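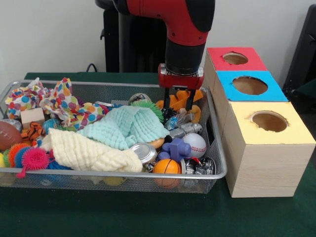
Ketik 2지 그리퍼 학습 키트

2022년 11월 26일 | 글: 이포르 프로서

Ketik 키트는 물건이 뒤섞인 바구니에서 하나씩 집어내는 동작을 시연 데이터로 학습시키기 위한 연구용 장비입니다. 구성품은 평행 핑거 2개가 달린 그리퍼, 로봇 팔 장착용 마운트, 고정 카메라 브래킷, 기록용 소프트웨어입니다.

학습 방식
작업자가 팔을 원격으로 조작해 물체를 집고, 그 과정의 영상과 관절 값, 핑거 간격을 함께 저장합니다. 한 세션은 시연 40회입니다. 저장된 데이터로 모방 학습 정책을 훈련하며, 물체별 3D 모델이나 사전 분할은 쓰지 않습니다. 바구니 내용물은 세션마다 다시 섞습니다.

물체 구성
천, 봉제 인형, 공, 금속 뚜껑, 비닐 포장처럼 성질이 다른 물체를 한 바구니에 넣습니다. 반사가 심한 표면과 구겨진 천이 같이 있어야 파지 위치 예측의 차이가 드러납니다. 철망 바구니를 쓸 때는 핑거 끝이 망에 걸리지 않도록 하강 한계를 먼저 설정하십시오.

시험 결과
크래덕 시험실에서 다미안 오캄포와 윈 해리스가 세션 6개 분량으로 정책을 훈련했습니다. 단단한 물체는 첫 시도에 집는 경우가 많았습니다. 천은 두 겹이 같이 올라오는 실패가 남아 있고, 납작한 뚜껑은 가장자리가 다른 물체에 덮이면 집지 못했습니다. 재시도는 3회까지 허용했습니다.

주문
핑거는 별도 구매가 가능합니다. 팔 본체와 바구니, 시험용 물체는 포함되지 않습니다.

관련 항목
Ketik 교체용 핑거
Ketik 고정 카메라 브래킷
프랫쿰 원격 조작 핸들
시연 데이터 저장 형식 안내

문의: Drarkthorpe 장비팀, 헤빈 벨리스 | © 2022 Drarkthorpe | 맨 위로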